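The Saucepan

Sturkeo paid Hedvika Koubek 2000 dollars a month for the use of her kitchen on Saturdays, and for that she was allowed to stay in it. She had asked for that in writing. The company's lawyer had added a line saying she must not assist the robot, and she had signed it without thinking much about what it would be like.

Taner Türkmen came at eight. He had the work sheet on a clipboard, dated 2023-04-22, with the chores typed in a column and a space beside each for a time. Dishwasher, counter, stove. The stove had been on the sheet since the beginning of April and the space beside it had never been filled in.

"What's it supposed to do with the stove?" Hedvika asked.

"Move the saucepan off the back burner and put it on the counter."

"That's all?"

"Then wipe where it was."

She looked at the saucepan. It had been her aunt's. The Dutch oven in front of it was her own, bought on sale the winter she moved in, and it was so heavy that she left it on the stove all year and cooked around it.

"Should I move the big one out of the way?"

"No," Taner said. "People leave things on the stove. If it only works on a clean stove, we can't sell it to anyone."

The machine was called Grullham, after a street where the first one had been built. It started at 8:40. The arm went out over the counter and waited, moved a little, and waited again. Hedvika had learned that the waiting didn't mean anything was wrong. It was like her father getting out of a chair.

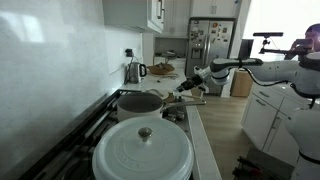
She had a theory about the handle. The handle was long and the pan was light, so if you took it by the far end the pan wanted to tip. She had known this since she was tall enough to see over a stove, and she couldn't remember anyone telling her. You slid your hand in closer, or you put a finger underneath. She wondered whether that was something you could write down for a machine, and how many other things like it there were in one kitchen.

On the first try the gripper closed and the pan turned over on its side against the lid of the Dutch oven. It made a loud noise. Taner stood the pan up again and wrote on the sheet.

On the second try it closed on air.

On the third the pan came up, level enough, and traveled four inches to the right before the arm stopped. It stayed there. Taner looked at his laptop.

"It thinks it's going to hit the pot," he said.

"It's past the pot."

"I know it is."

They waited. The arm put the pan back where it had found it, very gently, and returned to its starting place.

"Well, that was polite," Hedvika said.

Taner sat down at the island. He was a young man with a bad back, and before Sturkeo he had worked at a warehouse company named Gritent, where the arms picked boxes off a belt. He told her about it while the machine was resetting. The boxes there were all one of 116 kinds. The arms had learned every kind, and after that they worked through the night with the lights off. He had thought a kitchen would be easier because nothing was in a hurry.

"How many tries has it had at the pan?" she asked.

"Counting the lab? 1322."

"And how many were good?"

"In the lab, most of them. Here, none."

She made coffee. She had to reach behind Taner for the mugs, and she opened the cabinet with her elbow, took two mugs by the handles in one hand, and pushed the door shut with her shoulder. Taner watched her do it.

"What?" she said.

"Nothing. I was adding up how long that would take us."

At eleven they tried again. The gripper came down closer to the pan this time, and the pan went up, over, and down on the counter next to the cutting board. It landed a little hard. The arm went back for the sponge and wiped the burner twice, then wiped a part of the lid of the Dutch oven that didn't need it.

Taner wrote down the time. It had taken six minutes. He looked at the number and then he took a clean sheet from under the first one and copied it out again in better handwriting.

"Is that good?" Hedvika asked.

"It's the first one. I'll call them."

He went out on the porch to call. She could hear him through the door, saying the number and saying it again. The burner was clean in the middle and had a gray ring around the outside, and the cloth was in the sink, a foot from her hand. She thought of the line she had signed. She drank her coffee and left it alone until he had packed up the laptop and driven away.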